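Hotelbetriebslehre II, Skript Teil 4
Ratenarten, Rabatte, Storno
Mitschrift zur Vorlesung, ersetzt nicht die Anwesenheit

Nachtrag von letzter Woche: Belegung und Durchschnittsrate immer zusammen anschauen. Volles Haus zu Schleuderpreisen ist kein gutes Haus. Formel RevPAR = Zimmererlös geteilt durch verfügbare Zimmer. Verfügbare, nicht verkaufte! Kam in der letzten Klausur bei der Hälfte falsch.

1. Grundbegriffe

Rack Rate: der offizielle Preis, Aushang. Zahlt fast keiner mehr, dient als Bezugsgröße für alle Nachlässe.
BAR (best available rate): tagesaktuell, bewegt sich mit der Nachfrage.
Firmenrate: verhandelt, meist für ein Jahr, oft mit Mindestabnahme.
Gruppenrate: ab vereinbarter Zimmerzahl, Kontingent mit Rückgabefrist.
Nicht erstattbare Rate: billiger, dafür Zahlung bei Buchung.

Merken: eine Rate ist Preis plus Bedingungen. Wer nur den Preis vergleicht, vergleicht nichts.
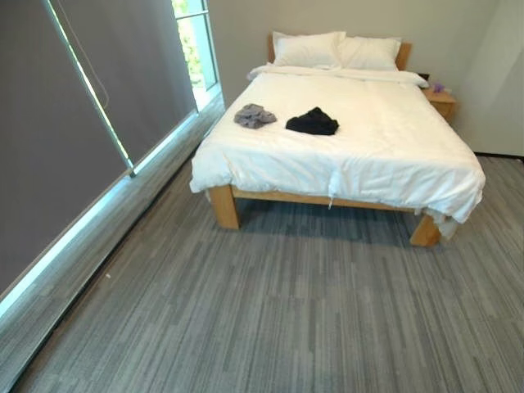

Róisín Kavanagh: Bei uns im Praktikum lief die BAR aber auch mit Frühstück, dann stimmt doch der Vergleich mit der Firmenrate gar nicht mehr?

Richtig, guter Einwand. Frühstück vorher rausrechnen, sonst Logis und Verpflegung vermischt. In der Klausur steht immer dabei, ob inklusive oder nicht. Bitte lesen.

2. Fallbeispiel Hotel Keane, Terkholm

63 Zimmer, Haus seit 1887, Geschäftsgäste unter der Woche, am Wochenende Ausflügler. Problem: Sonntag auf Montag steht das Haus halb leer. Inhaber will pauschal Rabatt geben, für alle, das ganze Jahr.

Warum schlecht:
- trifft auch die Nächte, die sowieso voll sind
- Stammgäste mit Firmenrate fühlen sich veräppelt, wenn der offene Preis plötzlich drunter liegt
- zurückdrehen schwierig, Gäste merken sich den niedrigsten Preis

Besser: Nachlass an Bedingung knüpfen. Mindestaufenthalt, Anreisetag, Vorausbuchung, Zugehörigkeit zu einer Gruppe (Senioren, Vereine, Studierende). Fachwort: Fencing, also Zäune. Der Zaun muss für den Gast nachvollziehbar sein und an der Rezeption in einem Satz erklärbar.
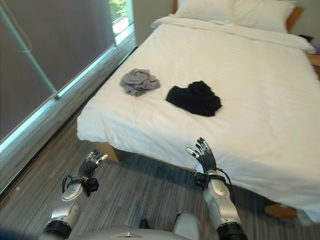
Zäune können weich oder hart sein. Hart: Nachweis nötig, z. B. Ausweis beim Check-in. Weich: Buchungsfrist, Aufenthaltsdauer. Harte Zäune machen Arbeit und manchmal Ärger am Tresen, weiche lassen sich im Buchungsystem einstellen und fertig.

Rechnung dazu (Tafel, bitte nachtragen): Tagungsgruppe Trirner, Gesamterlös Logis 825 Euro netto für eine Nacht, Einzelzimmer. Gebucht mit 30 Prozent Nachlass auf die Rack Rate. Frage: was wäre der Erlös ohne Nachlass gewesen? 825 geteilt durch 0,7, macht gerundet 1.178,57. NICHT 825 mal 1,3. Der Fehler kommt jedes Jahr.

Zweiter Schritt: Verdrängung. Hätte man die Zimmer auch teurer losbekommen? Wenn ja, kostet die Gruppe Geld, auch wenn der Betrag auf dem Papier nett aussieht. Wenn nein, zählt nur, ob der Erlös über den variablen Kosten pro Zimmer liegt (Wäsche, Reinigung, Energie, Provision). Fixkosten hier rauslassen, die laufen eh.
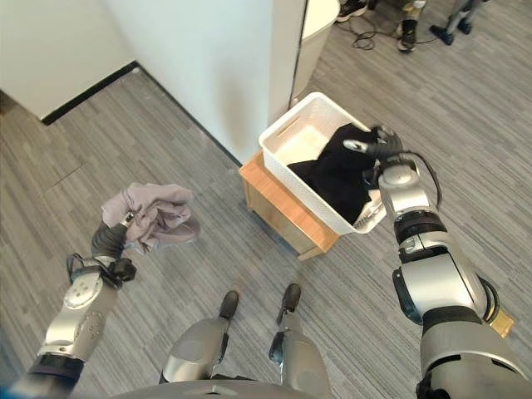 Zuletzt geändert: Dienstag, 14:20 Uhr (F. Belkadi)

3. Storno und No-Show

Storno = Gast sagt ab. No-Show = Gast kommt einfach nicht. Zwei verschiedene Kennzahlen, getrennt führen. Frist steht in den Bedingungen der Rate, üblich sind gestaffelte Fristen, je näher an der Anreise desto teurer. Bei Gruppen Staffel im Vertrag, Zimmer dürfen bis zu bestimmten Terminen kostenlos zurück.

Ersparte Aufwendungen abziehen! Hotel darf nicht den vollen Preis plus Weiterverkauf kassieren. Wird das Zimmer neu vermietet, anrechnen. Details im Skript Recht, hier nur das Prinzip.

Überbuchung: kalkuliert, auf Basis der eigenen No-Show-Quote. Eigene Zahlen nehmen, keine Branchenwerte vom Hörensagen. Geht es schief, Gast ausquartieren auf Kosten des Hauses: gleichwertiges Zimmer, Taxi, Anruf. Wen? Eine Nacht, spät anreisend, kein Stammgast. Familien mit kleinen Kindern nie.
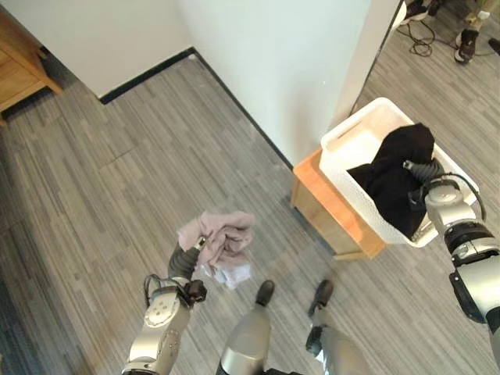

4. Aufgaben bis zur nächsten Sitzung

a) Für das Hotel Keane drei Raten mit Zaun entwerfen, je mit Begründung, max. eine Seite.
b) Gasthof Zekutbridge: Stornostaffel für eine Busgruppe formulieren, so dass es der Busunternehmer ohne Rückfrage versteht.
c) RevPAR für beide Häuser, Zahlen im Kursordner.

Abgabe zu zweit möglich, Namen draufschreiben. Klausur im Juni, Taschenrechner ja, Handy nein. Fragen zu 2 bitte vorher per Mail an Fouad Belkadi, nicht erst in der Sitzug.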